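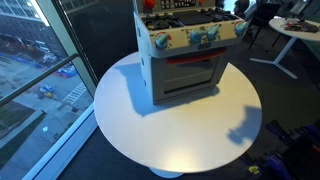
Fig. 2. Play stove stood on a table for use, front and left side.

Section 7. Setting up and using the play stove

These instructions cover the Murko play stove once the body has been put together. If the back panel is not yet fitted, go back to Section 6 before you carry on.

7.1 Choosing a place

1. Stand the stove on a firm, level surface. A low play table is suitable, round or square, as long as all of the base rests on the top.
2. Push the stove towards the far side of the table. This leaves room at the front for plates, pans and play food.
3. Turn it to face the side where the child will sit or stand. It does not have to be square to the table.
4. Press down lightly on each corner of the cooktop. If the stove rocks, move it to a flatter spot.

Note: The feet are plain plastic and can slide on a glossy table top. The Forkow non-slip mat (sold separately) may be cut to fit under the base.

Caution: Do not stand the play stove on or beside a real cooker, a radiator or a heater. The plastic will soften.

7.2 Fitting the cooktop pieces

The cooktop has three areas. The two black burner grates go at the left and right, and the dark ribbed griddle plate goes in the middle.

1. Put the griddle plate in first, with the ridges facing up.
2. Lower one grate into the space on the left until it sits flat.
3. Do the same on the right. The grates are the same shape and can be swapped over.
4. Run a finger across all three pieces. None should stand higher than its neighbour.

If a grate will not go down, lift it out and look for bits of packing left in the recess. Do not force it.

7.3 Knobs and control panels

The four light blue knobs are on the sloping cream strip below the cooktop. The two red knobs are on the grey panel at the back, either side of the printed display.

1. Hold each knob by its edge and turn it gently both ways.
2. If a knob feels loose, push it straight in until it clicks.
3. If a knob has come off, line up the flat side of the post with the flat side of the hole and press it home.

Note: The display is a printed label. It does not light up, and no batteries are needed anywhere on this model. The markings round the knobs are for play only.

Caution: A knob that will not stay on must be taken away from children under three. Replacement knobs are listed in Section 9.

7.4 Oven door

1. Hold the long red handle near the middle and pull it towards you.
2. Let the door down until it stops. Do not press on it once it is open.
3. Check that there is nothing caught along the hinge.
4. Close the door by the handle, keeping fingers away from the sides.

The oven takes play food and small trays. The door is not made to carry weight and should not be used as a shelf or a step.

7.5 Cleaning

Wipe with a soft damp cloth and a drop of washing-up liquid. The grates and griddle plate can be lifted out and washed by hand in warm water. Dry them before putting them back.

Do not put any part in the dishwasher. Do not use scouring powder on the oven window or on the printed display, as it will take the print off. For sticky marks left by price labels, use a little cooking oil on a cloth, leave for 20 minutes and wipe again.

7.6 Moving and storing

Take out the loose cooktop pieces and close the oven door. Lift the stove with both hands under the base. Never carry it by the door handle or the back panel.

Store indoors and out of strong sunlight, which will fade the coloured parts.

Section revised Nov 13, 2018. V. Ammann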